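Mareike Wunderlich has sold small wooden boxes from her shop in Zirness since 2000. She finishes them herself and keeps 20 in stock.

"People want the dark ones," she said. "I put on a coat, leave it overnight and sand it back. Then I do it again."

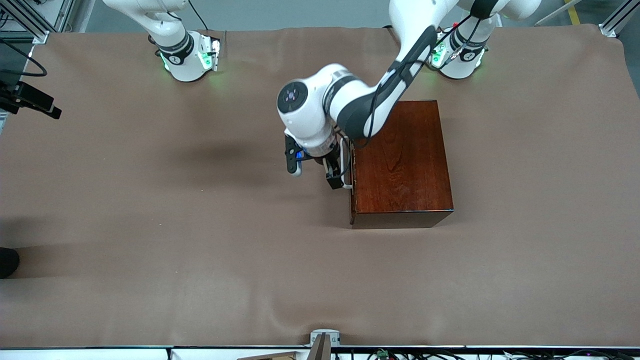

A box with a glossy reddish-brown finish, on brown cloth.

She always covers the table first. "Bare wood scratches a box," she said. "I buy the cloth in Sedard, every October."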